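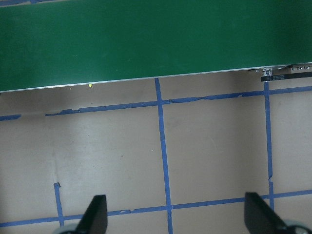 Ticket 400-17: Green line drifting toward the pulley side
Site: Claltden packing room
Opened: April 22, 2018
Priority: Normal
Status: Monitoring

Reported problem
Green surface on the Bovham unit tracks to one side after a long run. Faint rubbing noise near the pulley. No fault code on the panel.

Log entry 1
Power off, guard key removed. Checked the exposed fittings along the metal edge and the black toothed belt below it. Teeth complete where visible. Fittings by the pulley tightened; one took almost a quarter turn.

Log entry 2
Frame checked against the blue tape grid on the floor. One foot had moved 6 mm. Reset the foot and locked it. Tape left in place — do not lift it when sweeping, it is the only floor reference until the feet are bolted.

Log entry 3
Ran empty for 17 minutes. Noise gone. Drift down but still present, 7 mm at the far end. Triantafyllou manual allows less than that. Tension adjusted by half a turn and the run repeated, with the same result.

Parts
Replacement toothed belt ordered from Akik, quantity one. Old belt stays on until it arrives.

Open items
Repeat the drift measurement after the belt change.
Bolt the feet during the September shutdown.
Sweep under the metal edge before the next run.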